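Reltholm Cloth: hand-shown cloth folding and spreading on a pool table

Welcome, and thanks for taking a look! Reltholm Cloth is a set of demonstrations for teaching a robot arm to handle soft fabric. People do the task themselves with a hand-held gripper, and the recordings are turned into motions an arm can learn from. We had a great time making it, and we hope you'll train something fun on it.

Status

Version 2, released in March. It has 1148 episodes. Version 1 is still on the server for anyone who needs to match older results, but please start new work with this one.

What's being shown

Every episode is a piece of cloth work on green felt: pull a corner, flatten a ridge, fold an edge over, or drag the whole cloth to a new spot. Felt grips fabric in a way that a smooth lab bench doesn't, and policies trained on bench data alone tend to pull too softly. We love this surface for that!

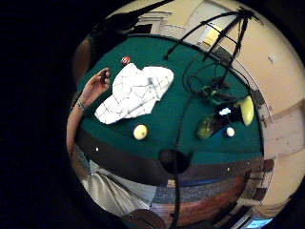 Most episodes are short. The longest allowed is 3000 time steps, and anything that ran over was trimmed at the end, never at the start. If you need even lengths, pad the short ones and leave the long ones alone, as the last few steps often hold the release.

The table was not cleared between takes. Balls, cables and bare hands turn up in plenty of episodes, and we kept them in. If your method falls apart when a ball sits next to the cloth, you'll find out fast.

What's in each episode

- Wide-angle video from the gripper
- Video from a fixed camera by the table
- Gripper position and rotation over time
- Jaw opening, scaled from 0 (shut) to 1 (open)
- A one-line task note, typed by the person who did the demo
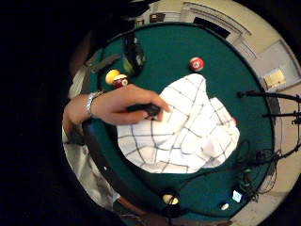
Getting started

Unpack the archive and point the loader at the top folder. The loader is called Sellesis and lives in the tools folder. It reads one episode at a time, so a normal laptop is fine for browsing.

Run the check script first. It compares the two video streams with the pose track and prints any episode where they drift apart. We list 55 of those in drift.txt. They're still good for vision-only work, just skip them if you care about tight timing.

To replay a motion on an arm, use the Werivar converter in the same folder. It shifts the gripper path into the arm's base frame and slows down any stretch that is too quick for the joints. Watch the first replay with a hand on the stop button, please. People move faster than you'd think when they're folding!

How poses are tracked

Gripper pose comes from the wide-angle video, with the fixed camera as a second opinion. Square markers on a cube give the fixed camera something clean to lock onto. When the two disagree, the file keeps both tracks and a flag, and you pick. 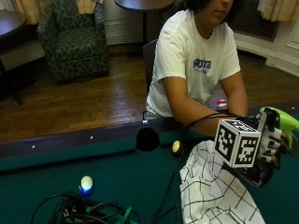 Marker cube and lime-green handheld device over the grid cloth, fixed camera.

Known issues

- The wide-angle view bends straight lines a lot. Use the calibration file and don't guess.
- Grid lines on the cloth can fool feature trackers once the fabric bunches up.
- Task notes are uneven. Some say "fold left", some are a full paragraph. A cleaned-up set is in the works.
- Black cables on the felt get picked up as cloth edges by the Türkmen segmentation baseline. Its masks are included anyway and are handy for a first pass.

Questions and fixes

Radka Zupan looks after the data and reads every issue. If you spot a bad episode, send the episode number and the time step and she'll add it to the next list. Pull requests for new loaders are very welcome, and so are clips of your arm folding things, even badly!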